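Patstead Community Help > Home & Hobby > Workspaces

Lines on my cutting mat have gone wavy. Is it done for?

Posted by Miltuser, 15/11/2019

I have a light green cutting mat with a white grid, and it lives on the table where I sort seeds. In September I noticed that some of the lines in the middle weren't straight anymore. I had been using them to cut labels, which explains a season of labels shaped like slices of pie.

There is also a darker smudge that has survived dish soap and a fair amount of swearing. The only thing that sits on the mat full time is a white plastic test tube rack, where I keep seed in tubes because I once saw someone do it and it looked organized. It weighs about as much as a sandwich. 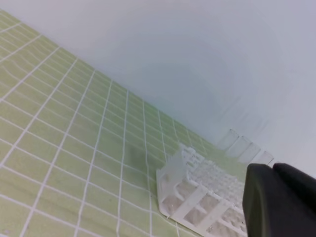 The mat and the rack, smudge just to the left of it.

Can I flatten the thing, or do I buy another? I've had it 7 years, so I won't be writing to the manufacturer.

3 replies

Mogens Þórarinsdóttir

Put a steel ruler along one of the bad lines before you do anything. If the line bends away from the ruler while the mat lies flat, the print is off or the mat has stretched, and no amount of pressing will bring it back. If the mat itself is humped, lay it on a flat table in a warm room with heavy books on top and leave it for two days. Don't iron it. I ironed mine — through a towel, very carefully — and now own a green bowl.

For the smudge, try a white eraser first, then a little rubbing alcohol on a rag, in a corner where you won't mind if the print comes off too. Mine lost its numbers that way.

Either way you can still cut on it. Measure with the ruler and treat the grid as decoration.

Bisgaard

Just get a new one, they're cheap

Prulevent

Is it near a window? Sun did that to mine. Also, flip it over. Plenty of mats are printed on both sides and people go years without looking. Can't help with the smudge, but it would be on the bottom then.

Miltuser

Flipped it. Plain on the back, and a coffee ring I don't remember. Books are going on tonight.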